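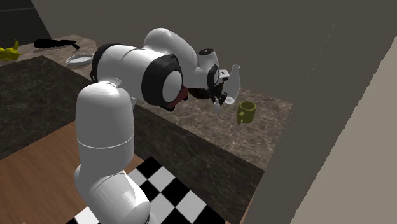
Uvwood Board Games Club: minutes of the July meeting

Opened at 7.10 pm, once Jemix had been put back in its box. Aliki Karagiannis in the chair. Apologies from the Plosar lot, who were at a tournament they had told us was last month.

1. Minutes of the last meeting
Agreed, apart from the word "sulked", now changed to "withdrew".

2. Money
Balance stands at £645. A request to spend a fair slice of it on the deluxe Mitsotakis-Vlachou trading game was heard with patience. It has 1237 pieces and the rulebook has an appendix to the appendix. Vote: four for, nine against, one still reading the rules. Not carried.

3. Library
Two copies of Plosar's island game have come back as one and a half copies. Members are reminded that the sand timer is part of the game and does not belong with anyone's eggs. Aliki will email the last three borrowers – politely, the first time.

4. House rules
Long talk about whether a player may take back a move. Settled: yes, until the next player has touched something. Longer talk about what counts as touching. Held over.

5. Winter league
Eight rounds, best six to count. Jemix stays in, by a single vote. Final scores over 2000 will need a second person to check the adding up, after last year.

6. Any other business
Crisps are to be kept off the cards. Minuted for the fifth time.

Closed at 9.25 pm. Next meeting in September, same room, bring a pencil.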